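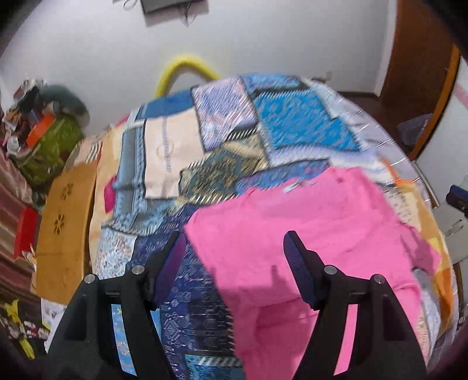 How I set up a bedroom for hand-held gripper recording

I've been doing home sessions for Prornport for a while now, and Satish Nadar asked me to write down my routine so the new folks aren't making it up as they go. It's mostly good manners plus a few rules we all signed.

Start with consent. Everyone who lives in the home signs, even the uncle who's at work all day. Keep the form in your bag and have them point out any drawers or corners that are off limits - then stay out of them!

Next, walk the room and turn over mail, prescriptions and family photos. Leave everything else alone. I know it's tempting to tidy, but a lived-in bedroom is what we're after, so clutter along the walls stays put and so does a busy patchwork quilt.

Now the gripper. Check that the screws are snug, wipe the finger pads with a barely damp cloth, and open and close the jaws a few times. If a pad is lifting at the corner, swap it before you start.

For cloth work on a bed, I go like this:

Drop the cloth from waist height and leave it however it lands. No arranging.
Begin with the jaws wide open and the cloth in view.
Come in slowly, pinch a fold, lift, pause, then carry on.
Keep your free hand out of it. If you have to help, stop and mark the take as assisted.

Crumple it differently each time (I get lazy about this around lunch). Our batch limit is 500 takes per home, and Urszula Pietrzak will send back anything over that.

Label your takes before you leave the house. I once left a whole batch till evening and couldn't tell which ones I'd helped along, so out they all went.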